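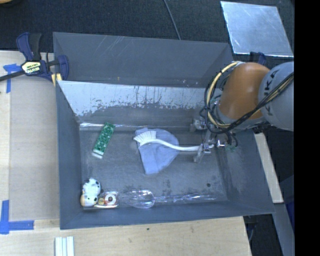 A dish brush is a hand tool for washing dishes, pots and kitchen utensils. It consists of a handle and a head fitted with stiff bristles, and is used with water and dish soap to loosen food from a surface. Dish brushes are kept in many homes alongside the dish cloth and the sponge, and the three tools overlap in use. They are also found in small restaurants, school kitchens and camp kitchens.

Names

The tool is also called a dishwashing brush, a washing-up brush or a scrub brush, although the last name covers larger brushes for floors and laundry as well. A brush made for narrow containers is usually called a bottle brush. In stores, the words "kitchen brush" may refer to any of these, and to vegetable brushes.

Design

The most common form has a long handle joined to a head of bristles. The handle keeps the hand out of hot water and gives some leverage when scrubbing. It may be straight or curved. A curved handle raises the fingers above the rim of a plate or pan, and it can make it easier to reach the base of a deep pot.

Heads are round, oval or fan-shaped. Round heads are symmetrical and wear fairly evenly. A fan-shaped head spreads the bristles toward one side, so that the outer tips reach into corners and along the inside edge of a pan. Some heads have a plastic scraper on the back or at the front edge for food that has dried on.

A short-handled version, sometimes called a pot brush or palm brush, is gripped directly over the head. It allows more pressure but brings the hand closer to the water.

Materials

Bristles are made of nylon, polyester or other plastics, or of plant fiber such as tampico, which comes from agave. Plant fiber softens when soaked and is often sold in firmer and softer blends. Synthetic bristles hold their stiffness better in hot water and dry faster. White is a common color for synthetic brushes, in part from the habit of matching other kitchen goods, though it shows stains from tomato and turmeric easily.

Handles are plastic, wood or metal. Wooden handles are usually beech and may be oiled. They can crack if left standing in water. Metal handles are often made so that the head can be unscrewed and replaced.

Manufacture

In a typical process, bristle material is cut to length, folded and driven into holes in the head, where each tuft is held by a small metal staple or wire anchor. The tufts are then trimmed to the finished profile. The Vasside works, a small brush maker, produced its first kitchen model with 249 tufts set by hand, a figure later reduced when the shop bought a filling machine. Under its foreman, Mogens Lund, the works turned out roughly 4,000 kitchen brushes in a good month. Its Drosska model, with a replaceable head, remained in the catalog after the hand-set line was dropped.

Use

The brush is wetted, a little soap is put on the bristles or in the water, and the surface is worked with short strokes or small circles. Glasses and lightly soiled plates are normally washed first, greasy pans last. Burned food is soaked before brushing – scrubbing it dry wears down the bristle tips and seldom shortens the job.

Dish brushes are suitable for most glazed ceramic, glass, stainless steel and enamel. Cast iron can be brushed with hot water and little or no soap. Nonstick coatings call for soft bristles, and scrapers should be kept off them.

Use with a dish cloth

Many households keep both a brush and a cloth at the sink. The cloth is suited to flat surfaces, cutlery and the sink itself, and the brush to ridges, graters, fork tines and baked-on edges. A cloth left bunched up stays damp much longer than a brush. It should be wrung out and hung open after each use, and laundered often.

Care and storage

After use the brush is rinsed in hot water, shaken out and left to dry, either hanging or standing with the bristles up. Plastic brushes can usually be washed in the top rack of a dishwasher. Wooden ones are better rinsed by hand. A brush stored flat on the bottom of a sink or in a closed container dries slowly, and grease and food particles collect at the base of the tufts.

A brush is generally replaced when the bristles splay outward, when they no longer spring back, or when an odor remains after washing. In his household guide The Ospina Kitchen, Marcus Marchetti recommends a new head every 6 to 8 weeks for a family that washes all its dishes by hand. Worn brushes are often kept for other work, such as cleaning garden pots, boots or drain covers.

See also

Bottle brush
Dish cloth
Scouring pad
Sponge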